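Sep 4, 2019

Claten trial, drainage of molded parts after rinse. Continued from the August pages.

Ran the second set of perforated trays through the Bondbridge rinse line. Same detergent, same water, 40 °C at the inlet. Tray stock is the Kusuma blend, 8 trays per rack, racks loaded by Oana. Residual water taken by weighing before and after a wipe-down, balance zeroed between racks.

First rack drained slowly. The corner trays held a film along the inside radius that did not break until the rack was tapped. Second rack was tilted slightly toward the door and cleared much sooner. Did not measure the tilt – need a wedge of known angle before repeating. Corina has one in the metrology drawer, or had.
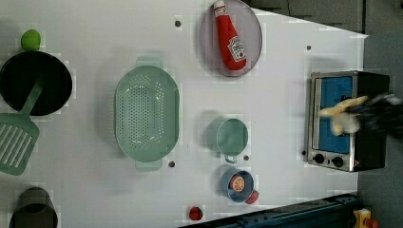
Hole pattern is still the open question. Margareta's drawing puts the holes on a square grid with a flat land at the center, and the film collects on that land every time. Irina would go to slots, on the grounds that a long opening breaks surface tension with less total open area. Both layouts are common in kitchen goods: the mint-green toy colander has rows of small holes across the bottom, the pale green spatula has parallel diagonal slots. For our trays the slot ends worry me more than the drainage does. The Nondmont tool has no radius at the ends of its cut-outs and I expect cracks there after repeated hot rinses.

Cycle count on the oldest tray is now 200. No cracks under the loupe, slight haze near the gate. Stela wants it pulled and sectioned. I would leave it in until the slotted insert is cut, so the two can be compared at the same age.

Dryer reading was 94 on the panel and lower on the handheld probe. Trust the probe. Panel sensor sits next to the heater and was flagged in August, still not moved.

To do: wedge for the tilt test. Ask Margareta for a version without the center land. Re-weigh rack one, the third value looks like a transcription error (mine). Order wipes.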